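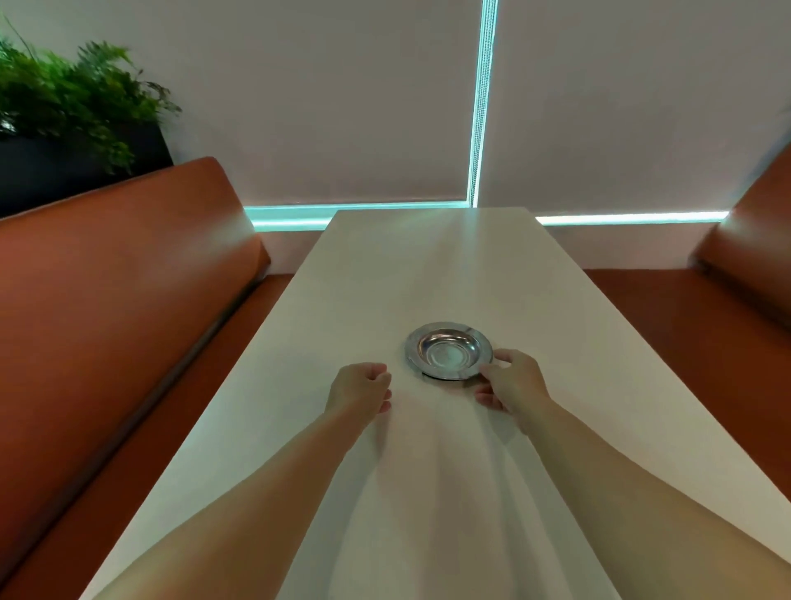 Small steel plate, white table.

Home | Kitchen | Laundry | Garden | About Me

How I get hard water spots off stainless steel dishes

We moved to Janar in June and within a couple of weeks every steel bowl, cup and spoon we own had gone chalky. I scrubbed and scrubbed and it just came back! The chalk is mineral scale, and dish soap hardly touches it. Vinegar does, and so does citric acid if you can't stand the smell of vinegar (my kids can't).

What you need: a dishpan, plain white vinegar, baking soda, a soft sponge and two dry towels. Please, no steel wool. I ruined a nice Tralari serving bowl that way and I'm still mad about it.

1. Wash everything the normal way first. Grease keeps the vinegar off the metal, so get it all.

2. Mix 900 ml of warm water with 70 ml of vinegar. Double it for a deep pan.

3. Lay the dishes in so they're covered and leave them for 8 minutes. I set a timer — I once wandered off to fold laundry and forgot them completely.

4. Wipe with the soft side of the sponge, following the grain if the steel is brushed. For a crusty ring, make a paste of baking soda and a little water and rub it gently with your fingertip. Rinse the vinegar off first or it'll just fizz at you.

5. Rinse, then dry right away. First towel takes the water, second towel does the shine. Skip this and the spots come straight back, especially on flat things that sit in the rack with a puddle in them.

Rainbow marks (the bluish ones you get from heat) usually go with the same soak, maybe a second round. Rust freckles are a different job, and I've had better luck there with the baking soda paste left on for an hour.

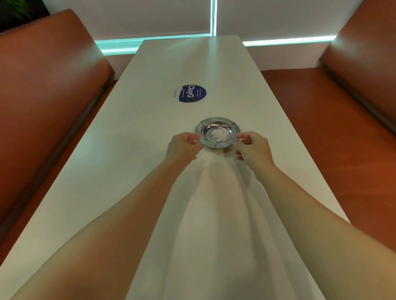 Yu-ting Hsueh wrote in to say she uses citric acid from the canning aisle, a spoonful to a dishpan, and that it did her kettle at the same time. She also warned me off soaking knives, as the edges got dull and the handles came loose. I've added knives to my hand-wipe pile, along with anything that has glued-on parts.

We use cookies to remember your settings. Accept | Learn more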